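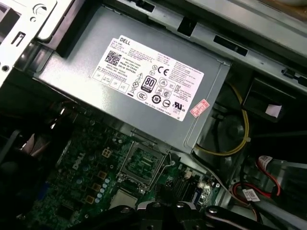
Good morning, and thank you for coming out so early. I'm with Fakuvitz, and I'd like to talk about being a small supplier on a large defense program – in our case the sonar console work for the Laltard patrol boats.

(Pause. Let the folks at the back find a seat.)

We signed our subcontract with Kälin on 15th September, after a bid that ran to 599 pages. I still have a copy on my shelf, and it's holding up the other books very nicely.

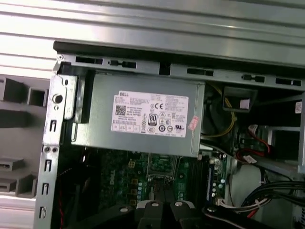
Inside an open desktop chassis, with the power supply under the top rail

Now, we were 30 people back then, and we thought the engineering would be the hard part. It was hard, sure, but the paperwork on security and export rules took up to 80 days before we could even open the full drawings.

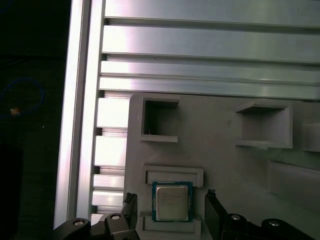 So please, start your clearances early, and talk to the prime's contracts office before you think you need to. They were very kind to us, even when we asked the same thing 3 times.

(Slide on the Rurnley test site. Mention the new dock.)

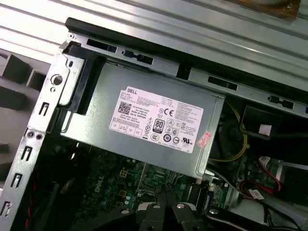 Payment terms next – ask about milestones, and read the part on design changes twice. I'll take questions on that one as we go.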